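Ticket 2778 -- Wrap box task, kitchen sim: approach rule check
Opened by: Oğuzhan Karakaya
Project: Fosen
Status: Closed, rule updated 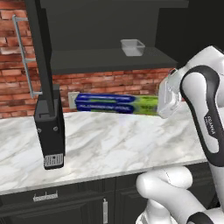 Reported behaviour
Gripper goes to the right end of the wrap box, over the green part of the label. The Workside checklist says long boxes get gripped near the middle. The validator flagged 40 episodes out of 1000.

Checked
1. Box pose at reset. Matches the scene file, long side parallel to the wall.
2. Wall clearance. The box sits well back on the counter, near the brick. Set margin is 30 mm and was not changed.
3. Arm limits. No joint warnings in the log.
4. Grasp target. Offset was being read from the old June config -- wrong end of the box axis.

Fix
Pointed the loader at the current config and re-ran seed 1792. Target now lands at mid-length.

Rule change
End contact is allowed for push tasks only, and the task file has to say so. Anything labelled "grasp" with end contact fails review.

Still open
Matar scenes use the same loader. Moved to a separate ticket.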